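I've switched back to a wired keyboard after two years on wireless, and a few people asked why, so I'm putting it all in one thread.

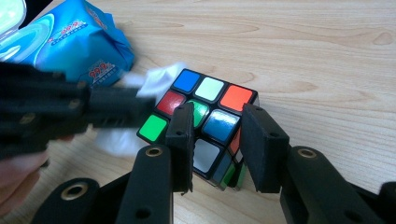

The short version is charging. My Catico board was rated for months between charges with the lights off. I type with the lights on, so it was more like every nine days, and it always went flat in the middle of something.

You can plug it in while you work, of course. But the port is on the left side, under the lip, and the supplied cable sticks straight out where my coffee goes. A right-angle adapter fixed that for 7 dollars and then wobbled loose every time I moved the board.

Second thing was waking from sleep. First keypress wakes it, second one sometimes registers, and by the third you're typing properly. My password failed most mornings. Small problem, but I had it every day.

I tried the 2.4 GHz dongle instead of Bluetooth. Better, no question. Then I needed the USB port for a drive and put the dongle in a hub behind the monitor, and the dropped letters came back. An extension lead sorted it out. By that stage I had a cable on the desk for my wireless keyboard.

So I bought a Tzavaras. Wired only, detachable USB-C, full-size arrow keys, no software to install. It came from the little computer shop in Vukorbridge, which had one on the counter you could try. I'd recommend doing that if you can. Switch names on a website told me nothing.

Things I like after a month: it's heavy enough to stay put, the legs have two heights, and the volume knob is a real knob. The Caps Lock light is on the key itself. My old one put it up in the corner where I never looked.

Things I don't: the space bar rattles. I put a bit of grease on the stabiliser and it's quieter now, but you shouldn't have to do that with a new board. The legends on the keys are also grey on grey, so good luck if you don't touch type.

Colour options are black or a sort of beige. I got the beige.

For the people asking about lag — I can't tell the difference and I doubt most people could. I don't play anything competitive. If you do, you've already got opinions and you don't need mine.

I kept the wireless mouse. It runs on one AA and I've changed it twice since I bought it. I've got no complaints there, and a mouse cable dragging on the edge of the desk annoys me far more than a keyboard cable that never moves.

The Catico isn't going in the bin. It's paired with the telly now, where it gets used for searching and not much else, and for that it's very good.

Someone asked whether the Wovodholm low-profile one is worth a look. I've only used it for an afternoon. Nice and thin, but the right Shift is tiny and I hit the up arrow constantly. If you're left-handed with Shift you might never notice.

Will post again if the rattle comes back.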